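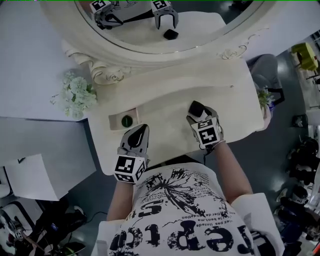

Both grippers at the vanity dresser, seen from above.

May 31, 2020

OK, silver clusters again. Batch 7 glows! Not a lot, but you can see the orange by eye under the UV lamp once you kill the room lights, and I did a silly little dance by the fume hood. Same DNA strand as batch 6, same silver nitrate, only this time I made the borohydride fresh and kept it on ice right up until it went in (Lorne Lapointe has been telling me to do this for weeks, so fine, Lorne, you win).

Ran the emission on the Olo after lunch. Peak is where Manon Tremblay said it would be, with a shoulder on the blue side I don't love. Could be leftover clusters of another size, could be the cuvette - it has a scratch and I keep meaning to toss it. Did 3 scans and the shoulder was in all of them. Quantum yield will have to wait for the dye standard, which is still stuck at Plavine with our other order.
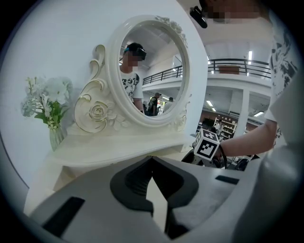

White mirror with the roses, railing in the reflection.

Heating test: split the batch into 2 tubes, one in the dark at room temp, one in the block at 93 F. The warm one had dimmed a lot by the time I got back from group meeting. I forgot to write down when I put it in, so that's a "sometime before coffee" data point and not worth plotting. Will redo with a timer.

Manon wants to swap in the longer strand from Papadakis and see if the color moves toward red. I'm all for it, but I'd like one more clean repeat of batch 7 first, so we know it wasn't luck.

To do:
- new cuvette, please, somebody remind me
- blank with DNA and no silver (skipped it today, bad)
- copy the scans off the Olo before it gets wiped
- ask Lorne if the Urero filter set is free, the one in the box with the taped lid

Rest of batch 7 is in the fridge door, wrapped in foil. Don't unwrap it to look!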